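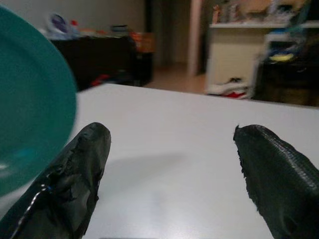
Coimbra, setembro

Tempo de leitura: 2 min

Relatório do projeto Tostora - braço com garra de dois dedos, montado em casa

Ponto da situação. A garra abre e fecha, o braço chega à mesa toda menos ao canto do fundo. Falta afinar a força. O objetivo continua o mesmo: pegar num prato pela borda, levantar, pousar sem bater.

Dedos. A primeira versão, em plástico liso, escorregava em tudo. Passámos a cobrir as pontas de preto e agora agarra, mas gasta-se. O dedo direito tem a ponta toda esfiapada e vê-se a malha cruzada por cima. O esquerdo está enrugado mas aguenta-se. Ainda não sei se o desgaste vem da borda do prato ou de fechar em vazio durante os testes (fiz muitos). O fio que corre junto ao dedo esquerdo tem de ficar mais preso, já tive de parar um ensaio por causa disso.

Câmara. Montada no pulso, a olhar para os dedos. Problema: apanha a divisão inteira atrás da mesa, armário, prateleira, sapatos no chão. O programa confundia a borda do prato com tudo o que fosse redondo. Solução provisória - cortar a parte de cima da imagem e procurar só no tampo branco. Funciona melhor. O prato azul-esverdeado destaca-se bem no branco, mas de muito perto fica desfocado e perde-se o contorno.

Ensaios. 200 tentativas com o mesmo prato, em blocos de 32 e o resto no fim. As falhas quase todas na aproximação, a garra chega torta e empurra o prato. Depois de mudar o ângulo do pulso 5 graus melhorou, ainda nao refiz a tabela.

A Soudabeh Rezaei reescreveu a parte do controlo do motor, o código anterior era meu e bloqueava quando a garra encontrava resistência.

Por fazer: pontas novas, prender o fio, repetir os ensaios à noite com luz do teto.

Comentários

rui_m: Experimentem tubo de silicone nas pontas, dura mais do que fita.

Catarina: Que servo usam no pulso? O meu treme imenso com o braço esticado.

rui_m: @Catarina vê a alimentação primeiro, comigo era isso.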